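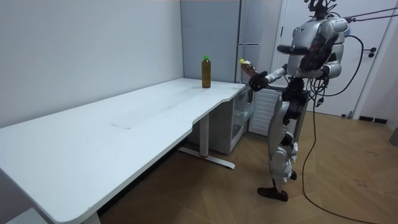

작업 일지: 리허설 룸 3, 저역 정리

2019년 9월 5일

Pelupessy 세트의 로그드럼 트랙을 다시 열었다. 지난번에 저장한 프로젝트는 킥과 로그드럼이 같은 버스로 묶여 있어서, 컴프레서가 로그드럼 어택에 반응할 때마다 킥의 꼬리가 같이 눌렸다. 버스를 둘로 나누고 킥 쪽은 컴프레서를 뺐다. 로그드럼 버스는 어택을 느리게, 릴리스를 곡 템포의 16분음표 길이에 맞췄다. 귀로 들으면 차이가 작지만 미터에서는 후렴 진입부의 피크가 확실히 가지런해졌다.

저역 겹침은 아직 남아 있다. 로그드럼이 낮은 음으로 미끄러지는 구간에서 킥의 기음과 거의 같은 자리에 온다. EQ로 파면 로그드럼이 얇아지고, 사이드체인을 걸면 글라이드가 끊겨 들린다. 두 방법을 반씩 써 봤는데 어느 쪽의 장점도 남지 않았다. 결국 킥 샘플의 피치를 반음 2개만큼 올렸다. 처음부터 이렇게 했으면 오전을 쓰지 않았을 것이다. 다만 피치를 올리면 클릭 성분도 같이 밝아져서 셰이커와 부딪친다. 셰이커를 오른쪽으로 조금 밀고 고역 셸프를 내렸다.

보컬은 손대지 않았다. 가이드 녹음이 아직 최종본이 아니고, 지금 맞춰 놓은 디에서는 어차피 본녹음 때 다시 잡아야 한다. 가이드에서 확인한 것은 호흡 위치뿐이다. 2절 셋째 줄 앞의 쉼이 짧다. 안무가 붙으면 저 자리에서 숨이 모자랄 가능성이 높으므로 편곡에서 한 박을 비워 둘지 검토해야 한다. 비운다면 베이스를 남기고 패드만 빼는 쪽이 낫다.

오후에는 인이어 믹스를 점검했다. Nukivham 공연장에서 보내온 입력 리스트는 32채널이고, 우리가 3월에 만든 템플릿과 순서가 다르다. 퍼커션이 앞으로 오고 플레이백이 맨 뒤로 갔다. 콘솔에서 패치만 바꾸면 되지만, 장면 메모리에 저장된 이름표는 패치를 따라가지 않는다. 이름표를 손으로 고쳤다. 고치는 도중에 콩가와 탐의 이름이 뒤바뀐 채로 저장된 장면을 발견했다. 3월부터 그 상태였던 것 같다. 당시 녹음 파일의 파일명도 같은 순서로 틀려 있을 것이므로 나중에 확인할 것.

댄서용 모니터는 클릭을 어느 정도 섞을지가 늘 문제다. 클릭이 크면 스텝은 맞는데 몸이 뒤로 눕는 느낌이 없어지고, 작으면 브레이크 뒤의 재진입이 흔들린다. 이번에는 본문에서 클릭을 완전히 빼고 브레이크 4박에만 넣는 설정을 만들었다. 자동화는 플레이백 세션 쪽에 썼다. 콘솔 자동화로 하면 곡 순서가 바뀔 때마다 장면을 다시 불러와야 한다. 플레이백 쪽에 있으면 곡 파일과 같이 움직인다.

지연도 재 봤다. 무선 송신기까지 포함한 왕복값은 허용 범위 안이었다. 다만 리버브를 인서트로 걸어 둔 채널이 하나 있었고 그 채널만 늦었다. 샌드로 옮기니 정상값이 나왔다. 템플릿에도 같은 수정을 반영했다.

Mekent에서 받은 스테이지 도면은 축척 표기가 빠져 있다. 서브우퍼 위치를 잡으려면 무대 앞단에서 첫 줄까지의 거리가 필요한데, 도면에서 읽을 수 있는 것은 비율뿐이다. 문의 메일을 보냈고 답은 아직 없다. 답이 오기 전까지는 중앙 배열과 좌우 배열을 둘 다 준비한다. 중앙 배열이면 객석 저역은 고르지만 댄서가 서는 앞쪽 중앙에 에너지가 몰린다. 좌우로 나누면 무대 위는 편해지고 객석 가운데에 골과 산이 번갈아 생긴다. 저역이 곡의 절반인 음악이라 두 번째 안은 내키지 않는다. 카디오이드로 뒤쪽을 줄이는 방법도 있으나 캐비닛 수가 모자랄 수 있다. 대여 목록을 다시 볼 것.

곡 순서는 3번과 4번을 바꾸는 안이 올라왔다. 템포 차이는 크지 않다. 조가 문제다. 4번 인트로의 패드가 3번의 마지막 코드와 반음으로 부딪치는데, 순서를 바꾸면 이 충돌은 사라지고 대신 2번의 끝과 4번의 시작 사이가 비게 된다. 퍼커션 루프를 네 마디 늘려서 이어 봤다. 길다. 두 마디로 줄이니 의상 전환 시간이 안 나온다. 루프를 네 마디로 두고 뒤의 두 마디에 휘슬과 호응 보컬을 얹은 버전을 하나 뽑아 두었다. 결정은 전체 리허설에서 한다.

저녁에 Pliltby 헤드폰으로 오늘 믹스를 처음부터 다시 들었다. 룸에서 들을 때보다 로그드럼이 앞에 있다. 룸의 뒷벽 모서리에서 저역이 쌓이는 것을 감안하면 헤드폰 쪽이 맞을 것이다. 로그드럼 버스를 조금 내리고, 내리기 전 버전도 따로 저장했다. 휴대전화 스피커로는 로그드럼의 음정이 거의 들리지 않았다. 배음을 더하는 플러그인을 병렬로 약하게 걸었더니 음정은 살아났는데 피아노 왼손과 대역이 겹친다. 피아노의 중저역을 살짝 깎았다. 이 부분은 내일 귀가 쉰 다음에 다시 판단한다.

백업은 외장 디스크에 하나, 서버에 하나. 서버 쪽은 전송이 중간에 끊겨서 다시 걸어 놓았다.

남은 일
킥 피치 변경분을 나머지 곡에도 적용할지 확인
3월 녹음의 콩가, 탐 파일명 대조
도면 축척 회신 확인
2절 셋째 줄 앞 한 박 비운 편곡본 만들기
인이어 수신기 배터리 주문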